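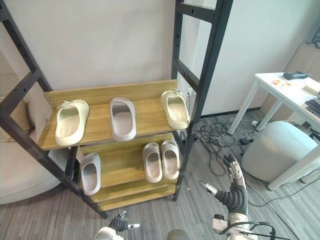
Search reviews Go

Tatamier two-shelf shoe rack, used for recording demonstrations

Review by Gemma Dobson
Shares 6 Comments 2

We bought the Tatamier to record a shoe-tidying task. An operator drives both arms by teleoperation, puts slides on the shelves in pairs with the toes the right way round, and saves the run if it's clean. So far we have kept 611 runs on this rack. I can't tell you how it does in a hallway with a family of muddy boots.

Assembly was easy enough. The uprights are dark metal and the shelves are wood, with a raised lip along the back of the top one. That lip turned out to be the best thing about the rack for us. A slide pushed too far stops against it and the operator can carry on, where our old Kokcombe rack let it drop down the back and the run was lost.

The shelf colour is also helpful. Cream and grey slides both show up well against it on the head camera, and we threw away fewer runs for poor visibility than we did with the Kokcombe. The uprights are more of a nuisance. They hide part of whatever is next to them, and new operators tend to clip the left one on the way in. I ask them to practise that approach before we save anything.

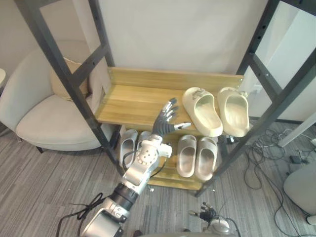
Cream pair on the right of the upper shelf, grey slides below, and the hand open above the top shelf.

The lower shelf is harder. The arm gets between the camera and the slides, so the operator has to place the second one of a pair partly from memory. Those runs are slower and vary more. I keep them in as long as the pair ends up straight, and tag them separately in Gumede, our labelling tool, so they can be weighted later.

One complaint is that the rack moves when it's knocked. I tape marks on the floor and check it between sessions. In December we missed a shift and had to relabel over 60 runs with the wrong rack position. A heavier base would have saved us an afternoon.

We also tried the Clikerora, which costs less, but its shelves flexed when the hand pressed down and the slides crept forward.

I'd buy the Tatamier again for this job. Start with the top shelf, get a decent set of clean runs there, then move down.

Was this review helpful? Yes 6 No 2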